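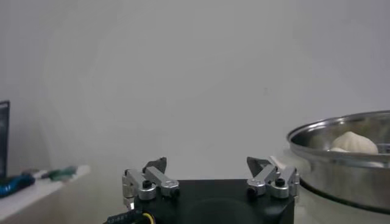

December
By Selma Golob

The Belmonte account held 3,298 shares on the morning the auditor opened it, and 1,808 on the statement that had been mailed to the widow. Vudley read both numbers twice and wrote them on the inside of a matchbook. He worked for the bonding company. If the missing shares had been stolen, the bonding company paid. If the dead man had sold them himself, it did not.

The branch was on the second floor of the old Kokilcombe feed exchange. The certificates were kept in a vault with a time lock and a two-key inner door. The manager, Cleltero, carried one key. The other had been carried by Belmonte until the night he drove off the quarry road.

"Who has his now?" Vudley asked.

"I do," Cleltero said. "Temporarily."

"Since when?"

"Since Thursday."

Vudley wrote that down too. The car had gone over on a Monday. The sheriff's inventory listed a wallet, a comb, a watch and a receipt for snow tires. It did not list a key.

Cleltero set the vault register on the desk. It was a bound book with numbered pages, one line per opening, two signatures per line. The last entry with Belmonte's name was on page 69. The ink of the two signatures matched. The pressure did not. Belmonte had signed for eleven years with a hard downstroke that marked the sheet underneath. Vudley turned to page 71 and tilted it toward the lamp. He found the dents from Cleltero's name and nothing beside them.

"I'd like to see the inner door," he said.

"The time lock is set for four."

"It's ten to."

They waited in the corridor. Cleltero smoked and put the ash in his palm. The lock released at four o'clock with a sound like a drawer closing, and Cleltero turned the wheel. He used both keys on the inner door. The one on the left was worn along its edges. The one on the right was bright all the way down, with a burr on the second cut.

"That's a copy," Vudley said.

"Keys wear out."

"His didn't. It's in a safe deposit box in the next county. His wife signed for the box this morning, and I stood next to her while the clerk opened it. There was an envelope under the key."

Cleltero closed his hand on the ash. "What was in it?"

"Transfer slips. Carbons, with dates. He'd been collecting them since spring."

The manager looked at the open vault, then at the outer door, which was eight inches thick and stood on his side of the corridor. Vudley had already put his foot against the bottom hinge.

"It won't close on a shoe," Vudley said. "I read the manual."

There were footsteps on the stairs, two men, not hurrying. Cleltero took the keys out of the lock, laid them on top of the register and brushed the ash from his hand.

"He asked me for half," he said. "Did he write that down?"

"Page three," Vudley said.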